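Student Project Report: Open Day Visit to the Irkness Automation Laboratory
Household Tasks and Robot Learning

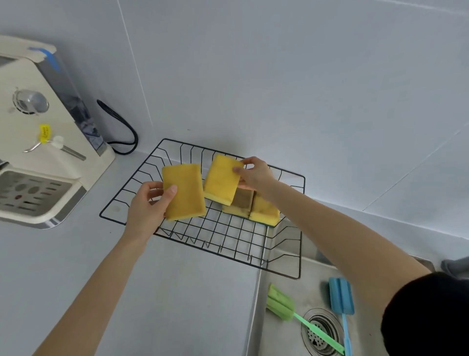 Winholm Technical College Project Reports, No. 15, page 2

1. Purpose of the visit

As part of the second-year course in applied automation, our project group attended the open day held by the Irkness laboratory on a Friday in July. The purpose of the visit was to observe how kitchen tasks are demonstrated by people before a robot is asked to attempt them, and to collect material for our own project on the handling of soft objects.

2. Program

The open day began at 9:30 a.m. with a short talk in the main hall. Visitors were then divided into groups and taken through the workstations. Our group was assigned to the kitchen station, where the Travik project carries out its work on tidying and sorting. The station has a white countertop, a stainless steel sink and a tiled wall.

3. The demonstration

The task shown to our group was the arranging of four yellow sponges in a black wire dish rack. The demonstrator worked with both hands, holding one sponge in each while the other two stood upright in the rack. Each demonstration is recorded from the start of the task to its end, and the laboratory's goal for this task is 100 complete recordings. The wider Travik collection stood at 212 recordings of kitchen tasks on the day of our visit.

Staff explained that small differences between recordings are wanted. The sponges are not placed in the same order each time, and one of those in the rack had a noticeably darker top than the rest. The position of the rack may also be changed. During our session its right end extended over the sink. Other items, including two bottle brushes lying in the basin, remained where they were during the task.

4. Observations

The group noted the following points for use in our project.

A sponge changes shape when it is gripped. A program that assumes a fixed outline will have difficulty with it, and the force of the grip must be limited.

The thin wires of the rack present a separate problem. The countertop can be seen through the grid, and a vision system must tell the wires apart from the surface under them.

Work with two hands requires planning. While one hand places a sponge, the other must be kept clear of the space above the rack. Our simulation, which was built with the Lundgren motion package, currently treats the two arms independently and does not meet this requirement.

5. Questions to the staff

We asked how failed attempts are handled. We were told that a recording in which a sponge is dropped is kept if the demonstrator picks it up and completes the task, and is marked separately. We also asked whether the rack could be replaced with a simpler holder. The staff replied that ordinary household items are preferred throughout the project.

6. Use in the project

Following the visit, the group has decided to add a soft object to its test set and to revise the arm planning section of the simulation. The revised plan will be submitted with the next progress report. A request for a second visit has been sent to the laboratory through the department office.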